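Two-Arm Chore Bench: Inspection Checklist With Comments
Form 1074, bench copy
Site: Traltport, Pereyra building, ground floor
Inspector: Graciela Espinoza
Present: Domingo Arancibia (operator), Nahuel Navarrete (controls)
Inspection day: Saturday

Ratings: OK / OK WITH COMMENT / FIX BEFORE NEXT RUN / NOT CHECKED

Scope

This covers the bench, the two arms, the grippers, the items they are asked to handle, and the operator's position. Part E is the readiness section, added in August after Rawan Majali asked for a plain answer on which chores we would let the arms do with no one standing next to them. Parts A through D have to be closed before Part E counts for anything.

PART A. BENCH AND SURROUNDINGS

A1. Walls in place and not leaning
OK

A2. Corner posts tight
OK WITH COMMENT
Checked by hand. Domingo retightened the left rear one on the day.

A3. Front rail clear of loose items
FIX BEFORE NEXT RUN
Small red block on the rail between the two bases. It belongs in the parts bin. Second time this has been written up.

A4. Cables clear of joints through full travel
OK WITH COMMENT
Both arms have slack in the cable. No rubbing found at slow speed. We did not check at full speed, so please do that before the speed cap is lifted.

A5. Boards and wiring at the front secured
OK WITH COMMENT
They hang below the rail at about knee height for anyone sitting there. A cover has been requested. Until it comes, no chairs on wheels at the front of the bench.

A6. Emergency stop reachable from the operator's position
OK
Pressed three times with the arms moving. Both arms stopped each time.

A7. Lighting
OK WITH COMMENT
Set to 2000 on the lamp dial. Polished surfaces still throw glare, and the wrist cameras pick it up more than a person would. Try the lamp lower and farther to the left.

PART B. ITEMS TO BE HANDLED

B1. No glass, no blades, no open liquids
OK

B2. Every item under the 400 gram limit
OK
Weighed on the kitchen scale by Domingo. List kept with the operator log.

B3. Round items approached so they cannot roll off
OK WITH COMMENT
A cylinder lying on its side on a smooth, hard surface is the one that gets away. A person puts a finger against the far side without thinking. The arm closes where it was told to close, and if it is a little off center the item squirts out. Approach speed for round items stays at the low setting.
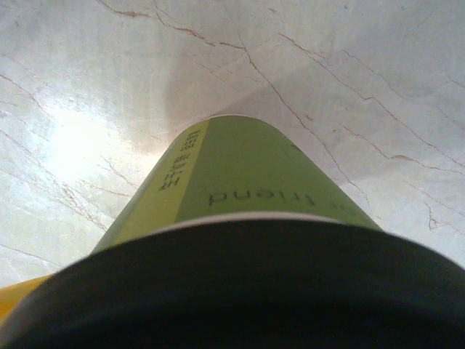
B3. Green container with black cap, seen from the wrist.

B4. Lids and caps on before the item is lifted
OK WITH COMMENT
The checker looks at the cap by eye. Please do not ask the arm to test it. We have no reading from the gripper that tells a tight cap from a loose one, and Nahuel does not expect one this year.

B5. Labels readable to the item finder
NOT CHECKED
Print that is upside down to the camera should be part of this test. Things in a real kitchen or stockroom do not face front.

B6. Soft goods kept apart from rigid items
FIX BEFORE NEXT RUN
Bags and cloth close to the pick area are a snag risk. A finger can catch a strap or cord and drag everything attached to it. A person feels the pull right away. We have a torque limit, and it trips late on light fabric. Either move soft goods farther from the pick point or make them the job and nothing else.

PART C. GRIPPERS

C1. Finger pads in place, no peeling
OK

C2. Fingers close parallel
OK
Feeler gauge used at tip and base.

C3. Fingers free of cracks
OK WITH COMMENT
Ezequiel Zepeda replaced one finger last month after it split. Replacement log shows the pair in use has 2000 closings. Agreed to inspect again at the next service whatever the count says.

C4. Grip force suits the item
OK WITH COMMENT
Fine for rigid items. Paper and card are harder. Too little force and the piece turns in the grip, too much and it creases. The Prumer settings file has one value for everything flat, and it should have at least two. Nahuel has this.

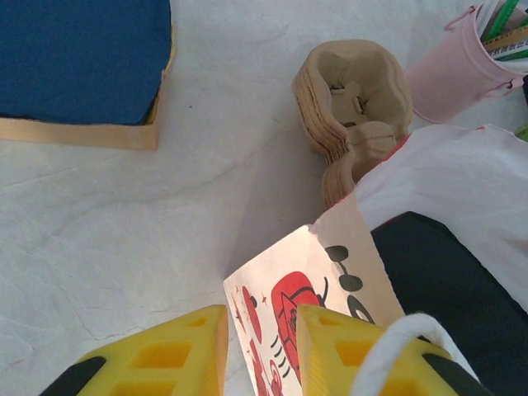
The other trouble with flat things is the pickup. A card lying on a cloth has no edge standing proud for a finger to get under, and wrinkles in the cloth change the height by a few millimeters from one spot to the next. Domingo has been allowing the operator to prop up one edge before the pick. I have no safety objection, but a run done that way should be logged as assisted. At present the log has no box for it.

C5. Item released when commanded
OK WITH COMMENT
Light paper sometimes stays stuck to a pad. Wait for the operator to confirm it has dropped before the arm swings away.

C6. Hand clear of fingers at start
OK
Domingo calls "clear" out loud. Keep doing that.

PART D. TWO ARMS WORKING TOGETHER

D1. Shared zone marked in software
OK

D2. One arm waits when the other is in the shared zone
OK WITH COMMENT
Works. It is slow. A tidy-up that takes a person a minute takes the pair long enough that the operator looks at his phone, and I count that as a hazard. Operator to stay hands off the phone while either arm is powered.

D3. Tall items carried upright
OK WITH COMMENT
The cup with straws goes in this group. The cup is easy. The contents stick up higher than the gripper and can touch the other arm's wrist or the side of a bag on the way past. The path planner only knows the height of the cup. Add the height of whatever is in it.
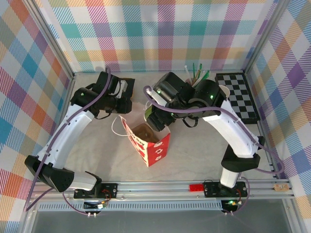
D3. Both arms over the table, straw cup held by the right arm.

D4. Bag or open container stays upright while being filled
NOT CHECKED
Paper bags tip when something lands on one side. Rope handles can also fold in over the opening. Suggest one arm steadies the bag and the other does the placing, which has not been tried under this form.

D5. Both arms return to rest on power loss
FIX BEFORE NEXT RUN
They do not return, they sag. The drop is slow and a person can step back from it. Whatever is in the gripper comes down too. Nahuel to look at brakes with the supplier, Solis.

PART E. READINESS BY CHORE

This is my opinion as inspector, from what I watched and from the log. Ezequiel disagrees on two lines and his notes are included.

Moving a rigid item from one marked spot to another
Ready with operator in the room. Operator may do other desk work.

Putting small items into an open bag
Not ready. See D4.

Setting a cup down upright
Ready with operator watching.
Ezequiel: "I'd let it run alone if the cup is empty."

Picking up a card or sheet of paper
Not ready without help. Would be fine as a two-person demo.

Stacking or unstacking nested cups
Not ready. They come up two at a time and the arm does not know it has two.

Folding or moving cloth
Not ready, and I would not schedule it this season.
Ezequiel: "Moving, yes. Folding, no." I could accept moving if the table holds nothing else.

Wiping a surface
Not checked. No cloth holder fitted.

Clearing a mixed table with no one present
No.

Rawan asked whether a shop could use the pair for packing orders today. For one rigid product going into one rigid box, I would sign it with a guard fitted across the front. For mixed small goods I would not, and I'd keep paying the person who does it now.

OPEN ACTIONS

A3, red block off the rail: Domingo
A5, cover for boards: Ezequiel
B6, soft goods spacing: Domingo
C4, second value for flat items: Nahuel
C4, "assisted" box in the log: Graciela
D3, height of contents in planner: Nahuel
D5, sag on power loss: Nahuel, with Solis

Bench may be powered for inspection and repair only until A3, B6 and D5 are signed off.

Signed: G. Espinoza
Copy to: R. Majali, E. Zepeda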